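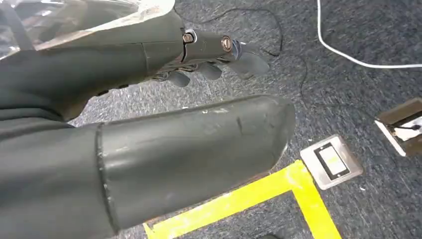
Última modificación de esta página: febrero, 17:40

Tema 5. Recoger demostraciones para aprender una tarea

Llegamos a la parte que más me gusta del curso. Hasta ahora el conjunto de datos era un archivo que alguien nos pasaba; en Zivach lo vamos a construir nosotros, episodio a episodio, y cambia por completo la manera de mirar una curva de entrenamiento.

Un episodio es una grabación con principio y final claros: las imágenes de las cámaras, las posiciones de las articulaciones, las órdenes enviadas y una frase que dice qué se pretendía. Si falta la frase, el episodio no entra. El repositorio tiene ahora 2647 episodios y se puede descargar desde la página de prácticas.

5.1 La cámara de muñeca

Da un punto de vista estupendo para el agarre, muy cerca de los dedos. A cambio, el propio brazo puede tapar buena parte de la imagen, y el fondo (moqueta, cables, cinta amarilla) entra también en los datos. No lo recortéis: el modelo verá lo mismo cuando le toque trabajar.

5.2 La cámara de cabeza

Aquí se ve la mesa, el escáner en la mano del robot y a la persona que está al otro lado. Fijaos en lo cerca que pueden quedar las dos manos - esos instantes valen oro para aprender a compartir espacio.
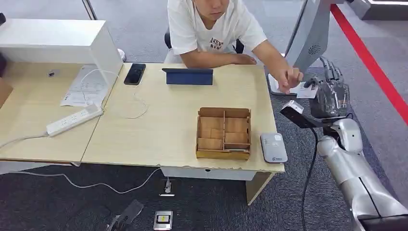 Svatopluk Pešek objeta que grabar siempre con los objetos en el mismo sitio enseña una trayectoria y poco más, y propone mover algo en cada toma. De acuerdo con él: cambiad posición y orientación entre episodios, y anotadlo.

5.3 Qué hacemos con los fallos

Guardarlos, con su etiqueta. Un agarre corregido a medio camino enseña muchísimo. Cada grupo entregará 30 episodios propios y revisará los de otro grupo con el visor Gevon, mirando sobre todo la sincronía entre cámaras. 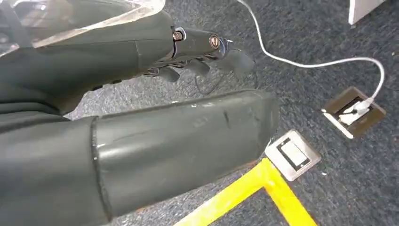 Lina Salameh pregunta si conviene borrar los tramos en que el brazo apenas se mueve. Depende: una pausa antes de cerrar los dedos forma parte de la tarea, una espera al arrancar la grabación suele sobrar. Marcad el tramo y lo decidimos juntos en la práctica 2.

Para leer antes: el capítulo 2 de los apuntes de Ndung'u, entero, incluidos los ejercicios.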